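Startseite / Möbel / Arbeitstische / Stotska

Arbeitstisch Stotska, lang, weiß

Lieferzeit: 14 Werktage
Versand: Spedition, bis Bordsteinkante
Preis: auf Anfrage, je nach Gestell und Lieferort
Auf die Merkliste

Beschreibung
Technische Daten
Aufbau
Pflege
Fragen zum Produkt

Beschreibung

Der Stotska ist ein langer Arbeitstisch für Räume, in denen mehrere Personen an derselben Platte sitzen sollen. Die Platte misst 251 cm und ist aus einem Stück. Wir werden oft gefragt, warum wir keine geteilte Platte anbieten, die man leichter durch das Treppenhaus bekommt. Wir haben eine solche Version gebaut und wieder aus dem Programm genommen. In der Fuge sammelt sich Staub, und wer mit der Hand oder mit einem Blatt Papier darüber fährt, bleibt hängen. Wenn Ihr Treppenhaus eng ist, messen Sie bitte vor der Bestellung die engste Stelle und schreiben Sie uns. Wir sagen Ihnen ehrlich, ob es geht.

Die Oberfläche ist weiß und matt. Ein glänzendes Weiß sieht im Katalog schöner aus, aber am Fenster spiegelt es stark, und nach einem Arbeitstag merkt man das in den Augen. Die Kanten sind leicht gerundet, damit die Unterarme bequem aufliegen. Die Rundung ist klein. Eine Tischlampe mit Klemme hält trotzdem gut, auch ein Monitorarm, wenn die Klemme für die Stärke der Platte gemacht ist.

An den Längsseiten finden vier Personen Platz, wenn jede mit Notebook und etwas Papier arbeitet. Mit großen Bildschirmen empfehlen wir zwei. Auch das Kopfende kann man benutzen, die Beine des Gestells stehen dort weit genug innen. Für ein kurzes Gespräch oder zum Lesen ist das ein angenehmer Platz. Für einen ganzen Arbeitstag würden wir lieber die Längsseite nehmen, dort hat man links und rechts mehr Ablage.

Gestell Diveck oder Gestell Su

Zur Platte gehört immer ein Gestell, Sie haben die Wahl zwischen zwei Modellen.

Diveck ist das feste Gestell. Es hat eine Höhe, die für die meisten Erwachsenen passt, und verstellbare Füße, mit denen man einen unebenen Boden ausgleichen kann. Es steht sehr ruhig, auch wenn jemand am anderen Ende schreibt oder radiert.

Su ist das Gestell mit Kurbel. Man kann damit im Sitzen und im Stehen arbeiten. Bitte beachten Sie, dass sich immer die ganze Platte bewegt. In einem Büro mit mehreren Personen muss man sich also über die Höhe einig werden. Für einen Tisch mit ständig wechselnden Nutzern raten wir eher zu Diveck und zu guten Stühlen, die man in der Höhe verstellen kann.

Technische Daten

Länge der Platte: 251 cm
Farbe der Platte: Weiß, matt
Kanten: leicht gerundet
Gestell: Diveck (fest) oder Su (mit Kurbel)
Farbe des Gestells: Weiß oder Hellgrau
Kabeldurchlass: 2, auf Wunsch auch ohne
Filzgleiter: im Lieferumfang
Kabelwanne Drenon: als Zubehör

Die genauen Maße für Tiefe, Höhe und Plattenstärke stehen in der Zeichnung, die wir mit dem Angebot schicken. Sie unterscheiden sich nach Gestell, deshalb nennen wir sie hier nicht in der Tabelle.

Aufbau

Der Aufbau ist nicht schwer, aber die Platte ist es. Bitte arbeiten Sie mit 2 Personen. Legen Sie die Platte mit der Oberseite nach unten auf eine saubere Decke, nicht direkt auf den Boden. Schrauben Sie das Gestell zuerst locker an. Erst wenn alle Schrauben sitzen, ziehen Sie sie der Reihe nach fest. Danach drehen Sie den Tisch gemeinsam um. Bitte ziehen Sie ihn dabei nicht über die Beine, sondern heben Sie ihn an.

Wenn der Tisch an seinem Platz steht, legen Sie eine Wasserwaage auf die Mitte und danach auf beide Enden. Bei einer so langen Platte sieht man schon kleine Unterschiede im Boden, besonders in Altbauten.

Der Tisch auf Holzboden

Viele Kunden stellen den Stotska auf Dielen oder Parkett. Die Filzgleiter sind dafür ausreichend. Wischen Sie sie ab und zu sauber, denn ein Sandkorn im Filz macht Kratzer. Für Stühle mit Rollen brauchen Sie weiche Rollen, die nicht von uns kommen, aber in jedem Fachgeschäft zu finden sind. Zu lebhaften Böden mit vielen Brauntönen passt die weiße Platte nach unserer Meinung besser als eine Platte in Holzoptik, bei der zwei verschiedene Hölzer miteinander streiten.

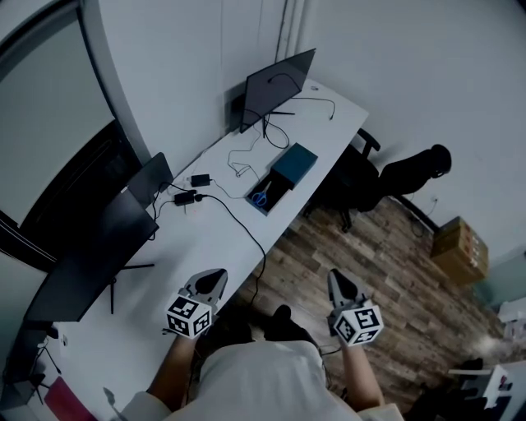

Sitzplatz am Ende eines langen weißen Tisches, dazu ein Dielenboden in Braun, Grau und Sandtönen.

Pflege

Ein feuchtes Tuch und etwas Spülmittel genügen. Mit einem trockenen Tuch nachwischen. Scheuermilch und raue Schwämme machen auf der matten Fläche blanke Stellen, die man nicht mehr entfernen kann. Tinte und Kaffee bitte am selben Tag abwischen. Für heiße Kannen nehmen Sie einen Untersetzer.

Fragen zum Produkt

Kann man die Platte kürzen?
Nein, nicht selbst. Die Kanten sind geschlossen, und nach einem Schnitt kann Feuchtigkeit eindringen. Eine kürzere Platte fertigen wir auf Anfrage.

Passt die Kabelwanne Drenon an beide Gestelle?
Ja. Bei Su wird sie an die Platte geschraubt und fährt mit nach oben. Lassen Sie dafür die Kabel lang genug.

Kann ich ein Muster der Oberfläche bekommen?
Ja, wir schicken ein kleines Stück per Post. Sie können es behalten.

Nehmen Sie alte Tische mit?
Leider nicht. Die Spedition hat dafür keinen Platz eingeplant.

Kundenstimme

„Wir haben den Tisch mit dem Gestell Diveck seit Juli. Die Lieferung war pünktlich, nur das Tragen in den zweiten Stock war mühsam. Ein Kabeldurchlass mehr in der Mitte wäre für uns gut gewesen.“
Verna Okafor

Antwort vom Shop: Vielen Dank für den Hinweis. Einen zusätzlichen Durchlass in der Mitte kann man jetzt bei der Bestellung im Feld „Bemerkung“ angeben.

Beratung und Angebot: Laiba Hashmi, über das Kontaktformular. Bitte nennen Sie Gestell, Farbe, Postleitzahl und Stockwerk.

Zuletzt geändert: 22. März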